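Tampo Flurneck 2887 em mármore castanho-acinzentado

O Flurneck 2887 é um tampo de mesa de pedra polida, cortado por medida na oficina Begović e vendido em Portugal pela Govwood. Serve para mesas de jantar, bancadas de apoio e balcões de loja. O comprimento máximo numa só peça é de 2000 mm. Acima disso, o tampo leva uma junta colada no tom do fundo. 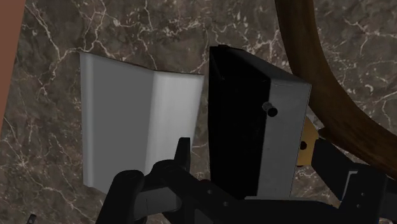
Fundo escuro com veios finos em creme e branco.

O desenho dos veios muda de chapa para chapa. Quem encomenda duas peças para a mesma sala deve pedir que saiam do mesmo bloco, com indicação na nota de encomenda. Não se aceitam devoluções por diferenças de veio.

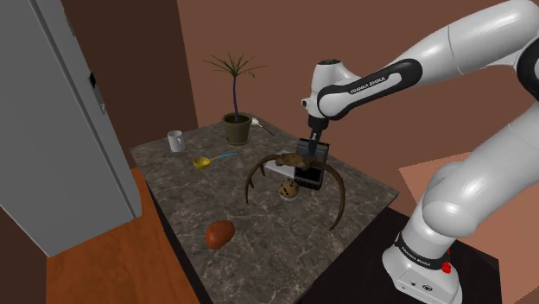 Limpeza e manutenção

Pano húmido e sabão neutro. Vinagre, limão e produtos anticalcário mancham o polimento. O tampo sai da oficina com uma demão de impermeabilizante Trustum, a renovar de 9 em 9 meses em uso doméstico. Em balcões de loja, convém fazê-lo de 6 em 6.

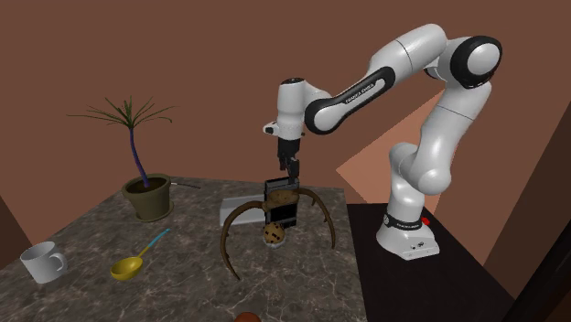

O impermeabilizante aplica-se com pano de algodão, em camada fina, e o excesso retira-se antes de secar. Tampos com riscos fundos podem voltar à oficina para novo polimento, com orçamento prévio.

Pedidos de amostras e medidas especiais: Mirjana Đorđević, secção de pedra, Govwood.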